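Home > Table Linen & Covers > Wipe-clean

Omell wipe-clean table cover, Rose pattern

The Omell cover is a smooth white sheet for tables that get used for more than meals. It is printed with pale roses and green leaves in soft, washed-out colours, like a watercolour. It suits sewing, sorting clothes, wrapping parcels and children's painting, and it goes back to being a tablecloth afterwards.

The print is not spread evenly. There are stretches of plain white between the flowers, and these are useful when you are looking for a dropped pin or matching thread. The other side of a white ground is that crumbs and grit show up straight away. If you would like a cover that hides them, the Hadeo range comes in darker colours and costs the same.

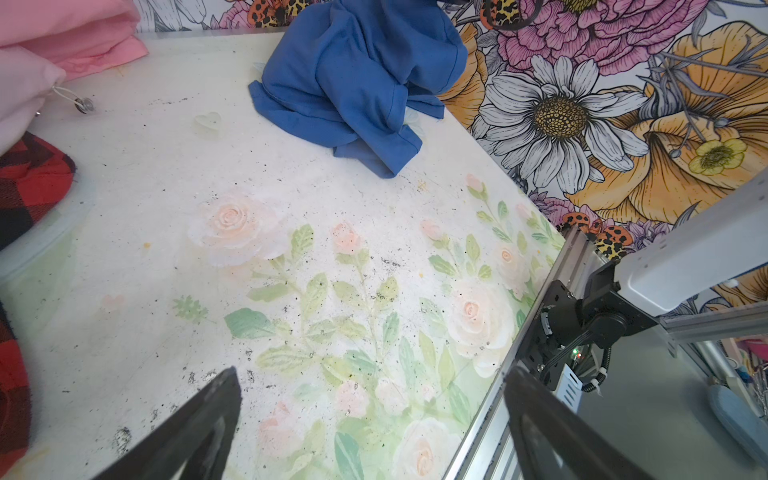
Most of our customers use the cover for laundry and mending. Clothes can be piled at the back and pulled forward one at a time, and the surface is smooth enough that cotton and fleece slide without catching. We do suggest shaking it out or brushing it down before you put clean clothes on it. A soft dustpan brush is fine. A stiff one will dull the print after a while.

Sizes

Small: 123 x 123 cm, for a square kitchen table or a desk
Large: 123 x 200 cm, for a table that seats six

Both sizes can be trimmed with ordinary scissors. The edge does not fray and needs no hem. Measure the table top and add the drop you want on each side - 15 cm is enough if people will be sitting at it, and none at all if you want it flush for work. Please check before cutting, as we can't take back a trimmed cover.

Using it with patterned walls

We are often asked whether the Rose print is too much in a room that already has flowers in it. The colours on the cover are pale enough that it reads as nearly white from across a room, so it will sit quite happily under a big, bright botanical paper with peonies and daisies. Strong plain colours and checks also stand out well against it. If you want a closer match, Ho-yin Kwan in our shop can send small cuttings of the cover to hold up against your wallpaper.

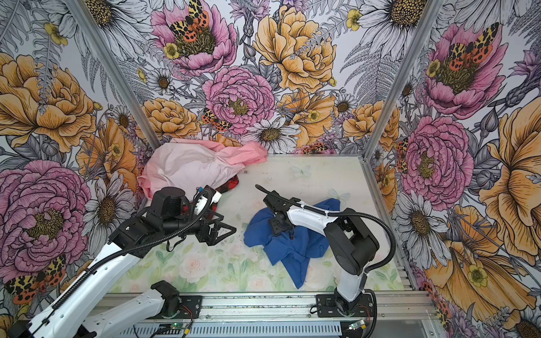

Care

Brush off dry crumbs first, then wipe with a damp cloth and a little washing-up liquid. Rinse the cloth and wipe again.
Felt-tip and biro should be wiped off the same day.
Do not iron the cover, and do not iron clothes on top of it.
Hot pans need a mat underneath.
Store it rolled. If it has been folded, lay it flat in a warm room overnight and most of the creases will drop out.

Ordering

Order code 3523 for the small size and 259 for the large. Covers are sent rolled in a cardboard tube. The large size is out of stock at present and will be back in April - orders placed now will be sent in turn.

For lengths longer than those listed, write to Lev Prokopenko at the shop with your table measurements. Special lengths are cut from the same roll and can't be returned.

Tagged: table covers, floral, sewing room, laundry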